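Review: The Prista hand-held gripper, tried out at the Clandier open day

I have been reading about the Prista for a good while now, and I kept putting off any opinion until I could get one in my own hands. Clandier finally gave me the chance when they opened their workshop to visitors in July. I drove over early, drank a paper cup of their coffee (better than you'd expect!), and spent most of the afternoon at the folding tables, where they were showing how people use the grippers to record handwork for robots to learn from later.

If you haven't met one, a Prista is worn on the hand, and you open and close its two fingers by squeezing. Whatever you can manage with those two fingers, a robot arm with the same fingers has a fair shot at managing too. That is the idea, anyway, and I went in more curious about how the thing feels than about what the robot does with it afterward.

The job of the day was folding laundry, mostly baby clothes. I have folded a great many of those in my life and figured I'd breeze through it. Well, I did not breeze. Your own fingertips do so much quiet work when you pick up a layer of cotton, and once they're gone you have to think about every pinch. 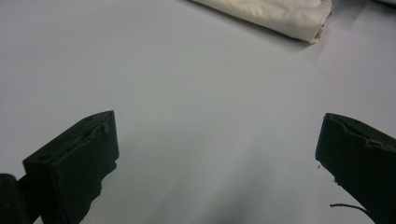 My first few tries, I came down much too hard. I was pushing the tips into the table as though I meant to scoop the cloth up, and the young woman at my table kindly told me to float in from above and let the jaws come together on their own. After that it got a lot more pleasant. The squeeze is light and smooth, with no dead spot that I could feel, and I never had the sense of fighting a spring. My hands are on the small side and I could still reach everything, though I'd have liked one more notch on the strap.

The fingertips are the part I'd most want to talk about with anybody thinking of buying. They are plain and a little rough, closer to workshop parts than store-bought ones, and I'll admit I turned up my nose at them when I sat down. I came around. A slicker tip might look nicer in a catalog, but when I had a folded edge between these I could feel through the handle that I had it — and that matters a great deal when you're working with something as limp as a onesie.

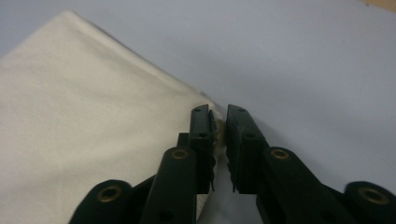

Picking up one layer when there are two lying together is still a gamble, at least in my hands. I'd go for the top and come up with both, put it down, and try again. The folks from Zurau, who had the next table and were showing their own software for sorting the recordings, told me the fumbles get kept right along with the good folds, which made me feel a little less foolish about mine.

Comfort is good for a short stretch and only fair for a long one. I wore a pair for most of an hour and my forearms knew it. The weight sits forward of the wrist, so you end up holding your hands a bit higher than you naturally would, and by the end I was resting them on the table between folds. The cables are my other grumble. They need a moment's thought every time you reach across yourself, and I would gladly pay extra for a cordless version if Prista ever makes one.

Using both hands together is where I had the most fun. One gripper alone feels clumsy, but with two you can take a corner in each and carry a whole side of a garment over in one go, and when it lands flat it's very satisfying. I made everyone wait while I did it again.

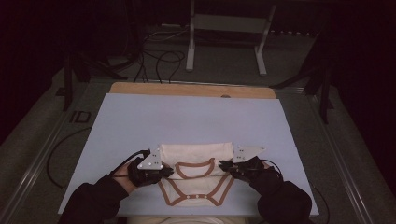 What I liked

The easy squeeze, and how much you can feel through the handle.
Fingertips with a real hold on soft fabric.
How quickly a beginner gets to a decent fold. Mine took 4 tries.

What I'd change

Shift some of the weight back toward the wrist.
Better strap adjustment for small hands.
Get rid of the cables, or at least route them up the arm.

Would I go again?

I would, and I'd bring a friend. Clandier runs a friendly open day, with plenty of room to sit down and try things, and they let you stay at a table as long as no one is waiting. Parking is on the street behind the building and fills up by 2. They told me Dağdelen will be there next time with a kitchen setup, so I'm already planning on washing some dishes.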